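Print this page | E-mail this page
14 shares | 3 comments

Balville Craft Hall: Spring Opening Checklist

We love this walk-through! It takes two people most of a May morning, and by the end the hall feels ready for a whole season of felting, sewing and (very messy) printing. Comments go under each item so the Corncombe branch can borrow them.

1. Exits and lights
Both doors open fully: OK
Exit signs lit: OK
Comment: The new push bar on the Galang Street door is a joy. One finger and it swings!

2. Extinguishers
Gauge in the green, pin in place: OK on 2 of 2
Comment: Keep 48 inches clear in front of each. Somebody's yarn cart had crept in again, now moved.

3. Tables
Legs locked, edges smooth, no wobble: OK
Tape lying flat, no lifted corners: CHECK
Comment: Gray duct tape on a white tabletop has slightly uneven edges, and sleeves can snag on that sort of thing. Please trim or redo before the sewing group arrives. Soft baskets are fine on tables as long as pins stay out of them.
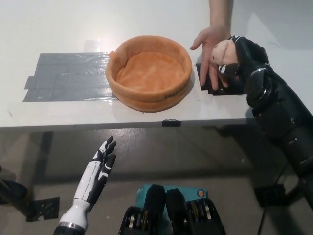 4. Cords and irons
No frayed cords: FIX
Comment: One extension cord retired, 18 feet long and well loved. Replacement is on the list.

5. Storage loft
Ladder feet, rail, load sign: OK
Comment: Roughly 162 bins up there and every single one labeled. Wonderful work, Plurkby folks!

Recheck items 3 and 4 before the first class.

Related
Corncombe Kiln Room Checklist
Plurkby Loft Labeling Day
First Aid Box Refill List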